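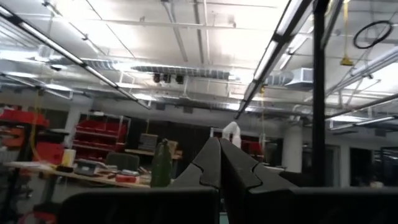 Week five – why rooms are loud

Start with the ceiling, because in most teaching rooms it's the biggest surface you can still do something about. The floor gets covered in desks, the walls are half window and half whiteboard. Ceiling is what's left. In the old days, flat plaster or suspended tiles. Now more and more it's the industrial look, exposed beams and utilities, plenty of bright light, everything on show. Architects like it, it feels tall. Acoustically you've usually lost the one soft surface the room had. The beams do scatter sound a bit, which helps with flutter, but scattering is not absorbing. Please get this straight before the test, half of last year's scripts mixed them up.

Three things can happen when sound hits a surface
Reflected – goes back into the room. Smooth hard stuff: concrete, glass, steel.
Absorbed – turned into a tiny amount of heat. Fibrous or porous stuff, thick curtains, people in coats.
Transmitted – goes through to next door. Their problem, then yours when they complain.

Absorption coefficient: 0 means all comes back, 1 means none does (open window is the classic case). Depends on frequency. Carpet is decent for high sounds and nearly useless for low ones, so a carpeted room can still boom.

Reverberation time
Time for the sound to die away by 60 dB after the source stops. Written RT60 or just T. Sabine's formula:

T = 0.16 V / A

V is the volume in cubic metres, A is total absorption in square metres (each area times its coefficient, then add up). Don't forget the people. Don't forget the units.

Worked one, the studio at Brarano before the refit. Volume 383 cubic metres. Total absorption only 22 square metres, bare walls, bare slab above.
T = 0.16 x 383 / 22 = 2.8 seconds (2.79 if you want to be fussy)
Lovely for a choir. Terrible for talking, each word sits on top of the next one.

Now aim for 0.8 seconds. Turn it round: A = 0.16 x 383 / 0.8 = 76.6. So we need nearly 55 square metres more absorption. If the panels have a coefficient of 0.9 that's 61 square metres of panel. Where does it all go?? Discuss in pairs.

Options people came up with in the seminar
Hanging baffles between the beams – Aaliyah Lachance's group. Both faces count, so you get more absorption from the same floor area. Watch the sprinklers and the light fittings, and leave a way in to the ductwork.
Wall panels at ear height – good against flutter echo between parallel walls. Get kicked, get pinned on.
Sprayed-on finish on the slab – cheap per metre, messy, a pain when somebody wants to run a new cable later.
Thick curtains – hang them with folds and a gap behind. Flat against the glass they do very litle.

Justinas Ramanauskas asked if egg boxes work. No. Too thin, too light.

Background noise – seperate problem!
Reverberation is what the room does to a sound. Background noise is what's there already: fans, traffic, the lift. Soft panels bring down the build-up of noise in a room but they won't fix a rattling fan. Fix the fan first. Speech wants to be well above the background at the back row, 15 dB is comfortable.

Small children, anyone with hearing loss and anyone listening in a second language need better than the rest of us. Design for them.

To do before next time
Read the Funska case study, skip the appendix.
Clap test in two rooms you use a lot. One clap, listen, write down what you hear in plain words. Then do it again with people in.
Questions 2 and 5 on the sheet. Show working, I can't give marks for a bare answer.
Corrado Fontana has the sound level meters, sign them out before noon and bring them back with the battery out.

Absorption table for the common materials is on the back. Check which frequency column you're in.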